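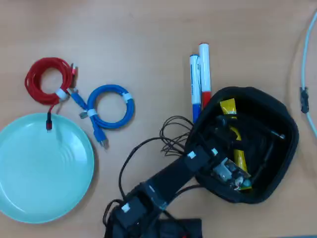
Print this page | E-mail this page

Speaker notes, Juwita Nair, 2020-08-10

Start with the table. Two coiled cables, two markers, a plate, a black pouch. We left the layout alone for all 17 runs in this set.
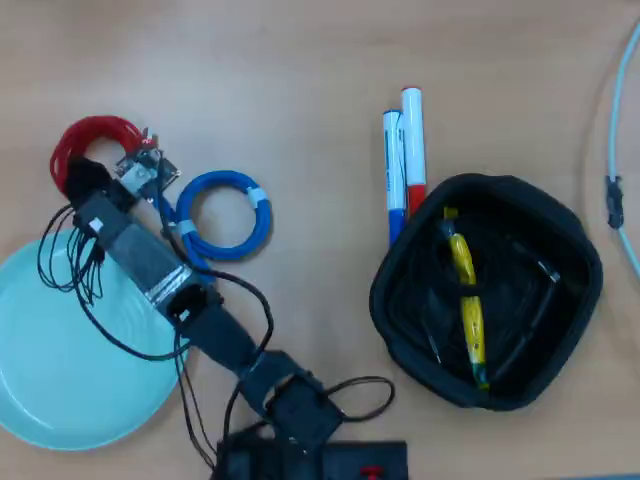
Each run gets a one-line instruction in plain words. Povine stores it with the joint readings.
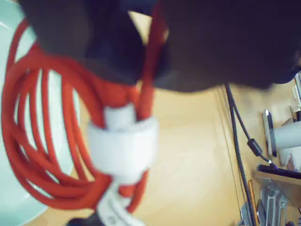
Say why we keep the close view. The overhead one misses small slips. Mention that 5 runs were thrown out.

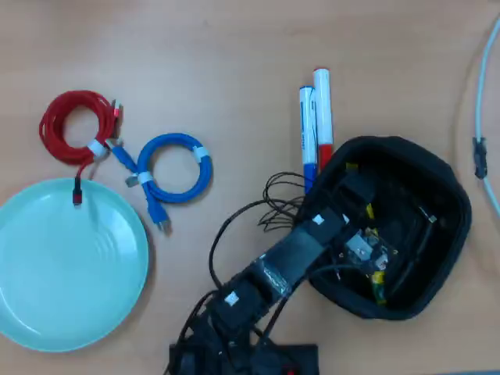
Next set: move the plate, same arm. Then questions, 10 minutes.

Print | E-mail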